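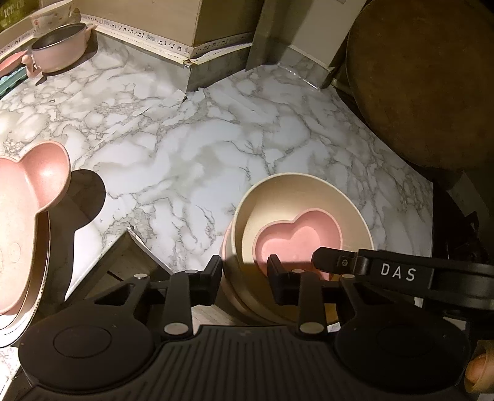

Hand-held gripper over stacked dishes on a film-covered counter. Note the torn patch of film near the middle.

Running hand-held gripper sessions in a home kitchen: house rules

These are the working rules we follow at Tapia when an operator carries a hand-held gripper into someone's kitchen to record dish handling. They cover the period from arrival to sign-off. They don't cover fixed arms, which have their own guarding requirements, and they don't replace the risk assessment for the site.

Before you start

Get written consent from the householder, naming the rooms that will be recorded. Kitchens hold more personal material than people expect: calendars, prescriptions, mail, school notes. Ask the householder to move these. Don't move them yourself.

Agree on which cupboards and shelves are in bounds. If a door isn't on the list, leave it shut.

Then check the bench. Run a flat hand along the whole working area and feel for lifted edges, grit and wet spots. Adhesive film is common in rentals and it deserves a proper look. A torn or crumpled section can catch a fingertip or the foot of a bowl, and a dish that catches while it's being slid will tip. Don't trim or glue the householder's film. Mark a working zone that avoids the damaged part, or choose another stretch of bench.

Look for the end of the bench as well. Where the surface stops over a tiled floor, keep ceramic and glass well back from the drop. Our rule is a hand's width for plates and two for anything that rolls.

Clearing knives and heat

1. Put loose knives away and move any knife block beyond the operator's reach. If it can't be moved, the session stays on the other side of the sink or cooktop.
2. Switch the cooktop off at the wall if there's an isolator. Wait until the surface is cool to the touch before recording near it.
3. Take pans off the cooktop and turn the handles in from the bench edge.
4. Hang tea towels where they can't be dragged into the linkage.
5. Check that upright boards are stable. A big round board leaning on a wall can roll if it's bumped, so lay it flat or wedge it.

Checking the tool

Open and close the jaws slowly a few times. They should meet evenly, with no click or slop at the pivots. Look over the screws and pins before every session and again after any drop. A loose pivot shows up in the recording as a jaw that wanders, and it may not be noticed until the files are reviewed.

Wipe the fingertip pads with a damp cloth and let them dry. Grease on a pad changes the grip more than most operators allow for. Replace pads that are split or glazed.

Keep your free hand out of the linkage. It's easy to forget this when a bowl starts to slip, and the instinct is to grab. Let it go. We would sooner sweep up a bowl than fill in an injury form.

Handling stacked dishes

Nested bowls are the hardest item on the Prikero task list and cause most of our rejected takes. Work in this order:

Take the top dish first, even if the one underneath has the better rim.

Approach with the jaws already open to width. Opening them inside a bowl scrapes the glaze.

Put one jaw inside the rim and one outside, then close until both pads touch. Pause. Lift only after the pause.

If two dishes come up together, set them down and stop the take. Label it as a failed separation — don't shake them apart and carry on.

Set each dish down completely before opening. A bowl released on its edge will rock, and on a hard bench that can chip it.

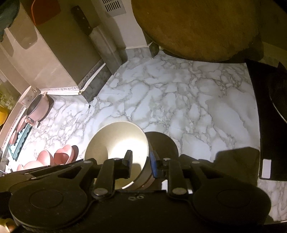 Noemí Ponce argues that the pause should be dropped. Her view, sent in after the July review, is that nobody stops mid-grasp when putting away their own dishes, and a policy trained on takes with a pause will learn to hesitate. She would keep it for new operators and drop it once they've passed their checks.

We've kept the rule for glass and ceramic. For plastic, experienced operators may now skip the pause, provided the take is tagged that way so the two sets can be separated later.

Recording and labelling

Say nothing during a take. Voices from other rooms are grounds for discarding the audio track, and the householder should know this before you begin.

Keep failed takes. Of the 900 takes in our last kitchen set, 886 were usable after review, and that figure includes failures that had been labelled properly. The rest were thrown out for missing tags.

Limit each operator to four blocks a day. Wrist fatigue changes how the tool is held, and the later blocks get sloppy. Swap hands only between blocks, and log the swap.

Finishing up

Wash every dish that was handled and return it to where the householder keeps it. Put boards and knives back. Wipe the bench down with water only, as some cleaners lift adhesive film.

Report any breakage or new mark on the same day, with the take number if you have it. Replacement costs go through the Golen account and the householder shouldn't be asked to pay first and claim later.

Questions about consent forms go to Citlali Sandoval.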